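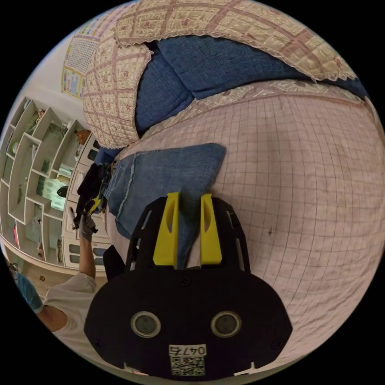 Folded denim on the pink grid sheet, quilt pulled back

From: Iresha Munshi
To: Enatstead Quilt and Mend list
Subject: Re: denim piece on top of an old quilt??

Hi everybody,

Picture's at the top. I'm pasting in Sunee's message so the new folks can follow along, and then I'll go on for too long as usual.

Sunee Rungrueang wrote:
> Iresha, you mentioned at the February meetup that you were going to
> use up your denim on the spare room bed. Did you ever decide how?
> I have a stack of old jeans and a cream and pink quilt a lot like
> yours, and I can't picture the two together. Also, do you leave the
> edges frayed or turn them under? Tahsin M. says turn them, always.
> I like a little fringe but I don't want to be picking blue threads
> out of my lace until I die.
>
> And what are you doing for sheets? Everything I own is plain white
> and it looks like a clinic.
>
> Sunee

OK! Edges first. I leave them frayed, but I run a line of stitching a little way in from the edge before the thing ever sees water, so the fraying has someplace to stop. You can see the stitching on the piece in the photo, and the fringe too. Tahsin Mollah and I have been going back and forth over this for years (hi Tahsin) and I do admit a turned edge lies flatter. But two layers of denim turned under twice makes a ridge my machine hates. I broke 2 needles on one corner and that was enough for me.

About the threads in your lace: wash the denim by itself first, with nothing you love in the load. Then shake it outside, hard, and clean the lint trap. After that wash it by itself again. I skipped the second wash once and spent a whole evening with tweezers, so I know exactly what you mean. My quilt has the scalloped lace border, and every one of those little scallops will hold on to a thread like it's being paid to.

Now, how it goes together. I had it in my head to make a big denim throw for the foot of the bed, on top of the quilt, and I laid a bunch of pieces out and hated it. Way too heavy, and it hid the framed squares, and those are the reason I keep that quilt out. So now I'm thinking smaller, more like a runner, folded, on the sheet side when the quilt's turned back. The navy I've already got on the bed (the textured stuff under the quilt) helps a ton. Without some other blue in the room the denim looks like somebody dropped their pants there. With the navy it looks like I meant it, or that's what I'm telling myself. There's a pile of dark clothes by the corner that isn't part of the plan, please ignore my housekeeping.

Sheets! Mine is pale pink with a thin maroon grid, and I'd say go for something like that if you can find it. I got it at the closeout place in Iltbridge, it was in a bin with no packaging, so I can't give you a brand. The lines are fine enough that it doesn't fight with the quilt, and they're handy for lining things up when I'm laying out pieces. I've squared up more than one block on that bed instead of dragging out the big mat. If you can't find a grid, I'd try a skinny stripe before I'd try a floral. Pink floral under a pink quilt gets to be a lot.

Mizanur asked off-list where I keep everything in a room that size. The white chest of drawers gets the fabric, folded on edge like file folders so I can see what's there. The curvy white shelf next to it gets the small stuff. The compartments are on an angle so tall things tip, and it took me a while to work out that boxes do better in there than jars. Spools in one box, snaps and buttons in another. I had 300 buttons loose in a cookie tin before that and I never once found the one I wanted.

Two questions back at all of you. Has anybody backed denim with flannel for something that size, and did it shrink on you? I've got some 5 yards of cream flannel and I'd love to use it, but I don't want the whole thing to pucker after one wash. And Tahsin Wickramasinghe, do you still have that walking foot you were going to sell? I'd go up to 30 dollars, and I can come get it Tuesday if you're home.

Sunee, bring the jeans next time, even if they're not cut up yet. I'll bring the seam ripper with the good handle and we can take out the inseams while we talk. The legs are the only part I use much, but save the back pockets because I know someone will want them.

Iresha

P.S. The thread I used for the stitching line was left over from the quilt repair. Blue would hide better but I like seeing it.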